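Tastis Shared Workshop
Course Handout, Unit 6: From Simulated Bench to Real Bench
Revised June 4, 2020

Purpose of this unit

Units 1 through 5 covered the mechanical assembly of the arm, the wiring of the joints, and the emergency stop. In this unit, participants move to the software model of the workcell and use it to plan and rehearse a sorting task before any power is applied to the physical arm. Participants who have not completed the emergency stop checklist may do the simulation exercises but may not proceed to Part C.

Part A. The bench model

The course simulation is named Garitz. It is stored on the workshop server in the folder for this unit and should be copied to a local drive before it is opened. Changes saved to the server copy will be removed at the end of each session.

Garitz contains a room, a table, an arm on a fixed base, and a set of small blocks and sticks in several colors. The base is treated as rigid. In the physical build this is only true if the mounting bolts have been tightened in a cross pattern and checked again after the first hour of motion. Many of the position errors reported in earlier courses were traced to a loose base, and participants should rule this out first.
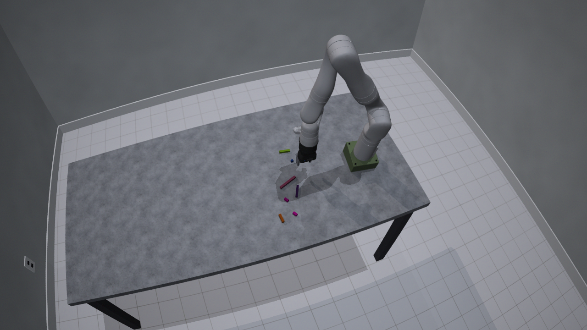
The coordinate origin is the center of the base, at the level of the tabletop. The vertical axis points up. All lengths are entered in millimeters and all joint angles in degrees. The working radius is limited in software to 800 mm. A target outside this radius is rejected with error code 91. A target inside the radius that would bring any link into contact with the table is rejected with error code 92. Both codes are recorded in the session log, and the log is to be handed in with the worksheet.

Part B. Planning a pick

A pick is planned as a sequence of poses. The approach pose places the gripper directly over the object with the fingers open. The grasp pose lowers the gripper along the vertical axis only. The lift pose returns to the approach height before any sideways motion begins. Participants often try to save time by joining the lift and the sideways motion. This is not permitted in the course, as it tends to drag neighboring objects.

Sticks require more care than cubes. The fingers must close across the short side of the stick, so the wrist has to be turned to match its direction on the table. Where a stick lies at an angle, measure that angle in the top view and enter it as the wrist rotation. A stick should be grasped near its midpoint. If it is held near one end, it may tilt as it is lifted.

When objects lie close together, check the outer width of the open fingers as well as the gap between them. Choose an order of picks that clears the crowded part of the table first.

Exercise B1. Plan and run a pick for one cube. Record the three poses.
Exercise B2. Plan and run a pick for one stick lying at an angle. Record the wrist rotation.
Exercise B3. Write an order of picks for the full set and note where a change of order would cause contact.

Part C. Transfer to the physical arm

The physical bench is built on a Revwood tabletop, and the control box is the Montoya unit assembled in Unit 4. Before running a plan from Part B, measure the height of the tabletop from the base plate at each corner and enter the lowest and highest values on the worksheet. The simulated table is perfectly level. The workshop table may not be, and the grasp height must be adjusted to suit.

The first run is made at reduced speed, with no objects on the table and one participant at the emergency stop. The second run is made at the same speed with a single cube. Full speed is not used in this unit.

Materials to hand in

Completed worksheet, session log, and the saved plan from Exercise B3. Work from this unit will be returned at the August session, when the camera mount is introduced.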